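Wrist camera calibration, second attempt

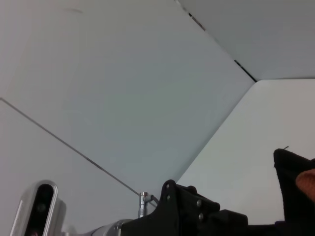 The robotics club has had the arm for most of a term now and we are still arguing about calibration. My job since June has been the wrist camera. Silvana Paiva has the gripper and Natanael Holanda has everything that runs on the PC, including the logger, which he calls Sundari and which I have stopped asking him to rename.

Some background. The depth camera is fixed to the wrist, so it moves with the gripper. To use anything it reports, we need the transform between the camera and the flange. The first attempt gave a transform that looked fine on paper and put the gripper 9 mm to the left of wherever we asked it to go. The error was the same size at every position but changed direction when the wrist turned, so it was in the mounting transform and the arm itself was off the hook.

I found two causes. The first was mine. I had measured the offset from the front of the camera housing, and the datasheet gives it from the optical centre, a little way behind. The second was the pose set. I had taken 35 poses, which sounds like plenty, but nearly all of them had the wrist pointing straight down with small changes in tilt. The solver needs large rotations about at least two axes that are not parallel. Mine were close to parallel, so part of the answer was hardly constrained and it settled wherever the noise pushed it.

For the second attempt I wrote the poses out by hand and made sure the wrist swung well away from vertical in both directions. Several of them leave the camera looking up at plain panels with no target in view. Those are no use for the solve and the script throws them out, but I kept the images. A blank matt surface is a decent check on the depth noise. Fit a plane to the points, look at what is left over, and you have a number you can compare from one session to the next. You can also see where the depth goes bad near a corner. Our readings get worse close to any join between two panels, and worse again where the join has a gap in it.

The residual on a flat patch came out at roughly 2 mm. I had hoped for less. Natanael thinks the exposure is set too high and the lighter surfaces are washing out, which would fit, because the brighter panels score worse than the shaded ones. I have not tested this properly. Changing exposure means repeating the intrinsics check and I would like to do that once only.

Other things noted while I was there:

The cable at the wrist needs more slack. In the steepest poses it gets pulled towards the bracket. I have limited the last joint in software for the time being.

Silvana wants to know whether the finger and pad can be masked out of the depth image. They can. They sit along the bottom and right of the picture in that pose, and since the camera and the bracket are bolted to the same wrist, the bracket never moves in the image. The fingers do, so the mask has to be cut for the fully open position and will be slightly generous when they are closed. She would prefer one mask per gripper width. I would prefer not to write that.

The bracket bolts should be checked with the torque driver before every session. I checked them with an ordinary hex key and wrote "tight" in the log, and was told that "tight" is not a unit.

Still to do: the exposure test, then a fresh solve with the new poses, then the touch test on the pegboard. If the touch test passes I will put the pose file on the club drive along with the script, with the units written in the header this time.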